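3.2 Surface, Cloth and Workspace in Household Folding

Studies of laundry work have mostly looked at the garment. They record how many folds a shirt receives, how long each fold takes, and how flat the finished stack lies. The surface under the garment is usually named once, in the methods, and then left alone. In the Zirthorpe study the surface was treated as part of the task. This section describes the tables and cloths used, the folding activity itself, and the way the position of a cloth on a table was recorded at each stage.

The work was carried out in the Zirthorpe household laboratory, a set of rooms furnished as a small apartment. Participants were recruited through notices posted in two neighborhood laundries and a public library. A total of 32 adults completed the full program. All reported that they folded laundry at home at least once a week. Sessions took place in August, in the morning, with the window blinds half lowered so that light on the tabletop did not change greatly between one participant and the next.

3.2.1 Tables

Two kinds of support were compared: a bare wooden tabletop and the same type of tabletop under a thin felt pad. We chose wood after a pilot round in which participants were asked where they folded at home. Beds and tables were named far more often than any purpose-made folding board. A bed gives way under the hand, and the amount it gives differs from one mattress to the next, so it was set aside for a later study.

Table height was fixed for all sessions. We recognize that this favored some participants over others. A height adjusted to each person would have been closer to good practice in a laundry, but few people adjust a table at home, and the aim was to observe folding under ordinary conditions. Participants were free to stand on any side of the table and to move during the task. Most settled on one side within the first few trials and stayed there.

The tables were not new. Small marks and openings in a tabletop were left as they were, provided that they did not catch the fabric. Before each session the surface was wiped with a dry cloth and checked by hand for rough spots. Where the grain had lifted, it was sanded lightly and checked again.

3.2.2 Cloths

The main set consisted of plain white cloths, supplied by Fokik and washed twice before use. Plain cloth was preferred over garments for three reasons. It has no front or back that a participant would feel obliged to respect; it has no buttons, collars or seams to guide the hand; and it can be placed on the table in any direction without appearing wrong. A second set, sold under the name Mimix, was used in 8 of the sessions to see whether a heavier weave changed the order in which edges were brought together. Results for the second set are reported separately in Section 5.

Cloths were not ironed between trials. Each was shaken once, held by two corners, and laid on the table by the experimenter. No effort was made to center it. Earlier work by our group had shown that a carefully centered cloth leads people to fold toward the middle of the table, while a cloth laid casually to one side is often pulled toward the body first and folded only after it has been moved. The second pattern is closer to what participants described doing at home, where a cloth comes out of a basket and lands where it lands.

3.2.3 Procedure

Each participant completed 6 folding trials on the bare tabletop and the same number on the padded one, with a short rest between the two blocks. The instruction was brief: fold the cloth so that it could be put away in a drawer. No size was given for the finished fold, and no example was shown. Participants who asked how small the cloth should be were told to fold it as they would at home.

A trial began when the participant first touched the cloth and ended when both hands had been taken away. If a cloth slid off the table, the trial was stopped and repeated at the end of the block. Refolding was allowed — several participants opened a finished fold and began again — and the time spent on it was counted as part of the trial.

3.2.4 Recording the position of the cloth

For each trial we noted how much of the tabletop was covered, which table edges the cloth came near, and whether any part of the cloth hung over. Coverage was coded in three classes: slight, partial and full. Partial coverage was the most useful class for our purposes, as it leaves bare wood beside the fabric and allows movement of the cloth to be judged against fixed features of the table. A knot, a small hole or a clear line in the grain serves well for this. Where two such features were present, the coder used both, and a shift of the cloth could then be separated from a turn.

Figure 4 gives an instance of partial coverage. The white cloth lies over one part of the light wood, and a small round hole in the tabletop remains in the open above it. This hole was among the features used by the coders as a point of reference.

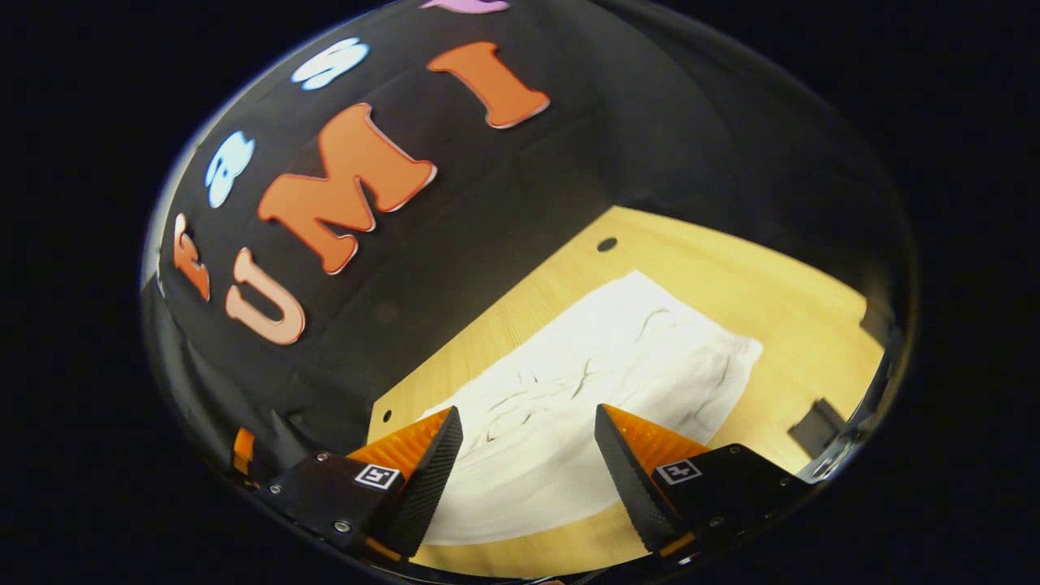

Figure 4. White cloth partly covering a light wooden tabletop, with a small round hole visible in the wood.

Two coders worked independently through the full set of trials. Agreement on coverage class reached 91 percent. Most disagreements concerned the line between slight and partial coverage, and they were settled by discussion. Agreement on overhang was lower at first, as one coder had counted a cloth lying exactly along the edge as hanging over and the other had not. The rule was rewritten to require that fabric drop visibly below the tabletop, and the affected trials were coded again.

3.2.5 Limits of the approach

The use of a single plain cloth leaves out much of what makes laundry slow. Sorting, pairing and turning garments right side out were all absent. A household wash also brings a pile of mixed items to the table, and the space left for folding shrinks as the finished stacks grow. Our tables carried no stacks, and the working area was therefore more generous than most participants would have had at home.

Fabric on bare wood also behaves differently according to how the wood has been finished. The tables in this study had similar finishes, and the results should not be carried over to painted or plastic-covered surfaces without further trials. A small comparison with a coated tabletop is in preparation as part of the Tạ project, using the same cloths and the same coverage classes.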